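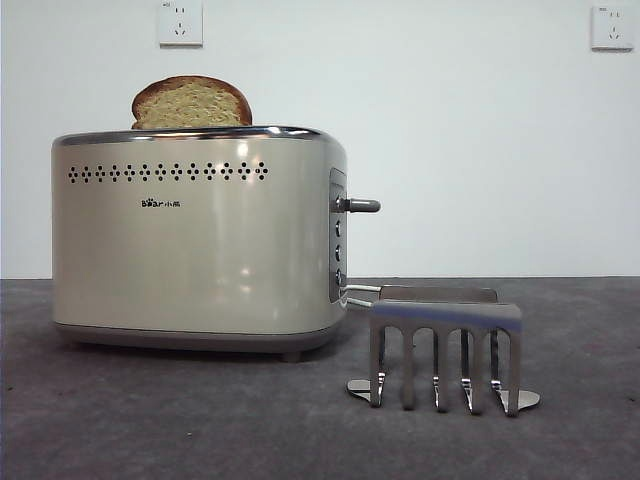 Trade group publishes good-practice guide for household robot test stations

A working group of robot makers and test labs has published a guide on how to set up and document the kitchen stations used to test household robots. The guide, released in May, runs to 85 pages and covers appliance choice, station layout, electrical safety, food handling and record keeping.

The group was formed after members found that they could not compare results from one lab to another. Two labs could report on the same task, such as loading bread into a toaster and pressing the lever, and mean quite different things by it. One might use a toaster that was bolted down, another a toaster free to slide. One might count a run as complete when the lever stayed down, another only when the toast had been taken out and placed on a plate.

"We had members quoting success rates to each other in meetings and it took half an hour to find out they were not talking about the same task," said Aarne Kallio, who chaired the group. "The first job was to agree on what has to be written down."

The group has 13 members, among them the robot maker Rovham, the test lab Valtonen and the gripper supplier Prolent. The guide is voluntary. It does not set pass marks for robots and does not replace any existing safety standard for machines or appliances.

Stations

The section on stations asks labs to use ordinary appliances sold to the public, in the condition in which they are sold. Any change made to an appliance, such as a larger lever knob or tape on a button, must be listed in the test record. Accessories such as racks may be used, but they must be noted and kept in the same position for the full set of runs.

Toasters get a chapter of their own. The group chose them as the worked case because they combine several things that robots find hard: a narrow slot, a sprung lever, hot metal and a soft object that changes during the task. The chapter asks labs to record the number of slots, the side on which the lever sits, the direction in which the lever sticks out, the finish of the body and the type and thickness of the bread.

Finish is on the list at the request of members who work on vision. A glossy or chrome surface picks up reflections of the room and of the robot arm itself, and several labs reported that their systems did worse with shiny appliances than with matte ones. The guide asks each lab to test with at least one reflective appliance and to keep room lighting unchanged during a set of runs.

Plain walls and counters are allowed. Labs that use them are asked to say so, and to repeat part of the test with everyday items on the counter before making any claim about use in homes.

Power and heat

Under the guide, any appliance that heats must be on a circuit that a person can cut from outside the reach of the robot. Software stops alone are not accepted for this purpose. Cords must be routed so that the arm cannot catch them in its normal range of motion, and wall outlets within reach of the arm must be marked on the station drawing.

Labs can run tests with the appliance unplugged, and many do so in early work. These are to be reported as cold runs and kept apart from powered runs. The guide asks for at least 12 cold runs without a fault before power is switched on at a new station or after a change to the control software.

For powered toaster runs, a trained person has to be present for the whole heating cycle and for 15 minutes after the last one. Crumb trays must be emptied at the start of each session. Metal fingertips may not enter the slots at any time, powered or not, and the guide tells labs to block this in the motion limits as well as in the task plan. Prolent supplied the section on fingertip materials, which covers heat resistance, cleaning and when a worn pad should be replaced.

Bread used in tests is treated as test material and is not to be eaten. Slices are to be replaced when they tear, bend or dry out, and the record has to show when a fresh slice was used.

Records

The final part of the guide is a set of blank forms. Each run gets a single line with the start time, the state of the appliance, the result and the reason for any stop. A person stepping in to help counts as a stop, even if the robot then finishes the task. This was the point that took longest to settle – some members wanted a separate class for small corrections, such as straightening a slice that was leaning in the slot.

"If somebody's hand goes in, it goes on the form as a stop," Kallio said. "Labs are free to add a note on what the hand did."

Software firm Zekia is preparing a version of the forms that can be filled in on a tablet at the station. The paper forms will remain part of the guide.

Valtonen has already moved its own kitchen stations over to the new layout and will host a training day for other labs. Rovham said it would use the forms for all new household tests and would not convert its older records.

Comments on the guide can be sent to the working group through any member. A second part, on kettles and countertop ovens, is being drafted.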